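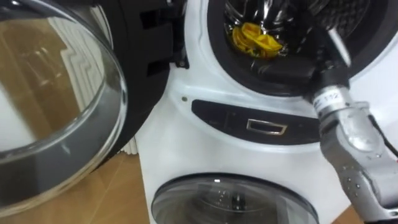
Upper machine with the door open and a yellow cloth in the drum.

Nalivska Laundry Notes

Hello, and thanks for stopping by! Nalivska is a small collection of pictures and written notes on everyday laundry, put together by Pei-shan Wu and Jui-lin Pan, mostly in January and mostly in the evenings, when the wash gets done anyway.

What's inside

There are 300 pictures in 7 folders, one folder for each stage of a wash (sorting, loading, running, emptying, hanging, folding, putting away). Each folder has a plain text file of notes with the same name. The emptying folder is the one we're fondest of, all those crumpled cloths sitting just past the rubber ring of the door.

How we wrote the notes

We tried to use the words you'd use at home, so it's "door", "drum" and "cloth", plus a color wherever the color is easy to name. A cloth is "in the drum" once all of it is past the gasket. If a corner hangs over, we wrote "partly in". Where the two of us couldn't agree on a word we kept both, with a slash between them.

Known gaps

Socks are badly underrepresented, sorry! The notes for 39 pictures still need a second reading, mainly in the folding folder, and Pei-shan is slowly working her way through them with a pot of tea.

Corrections are very welcome. Please give the folder name and the picture number when you write.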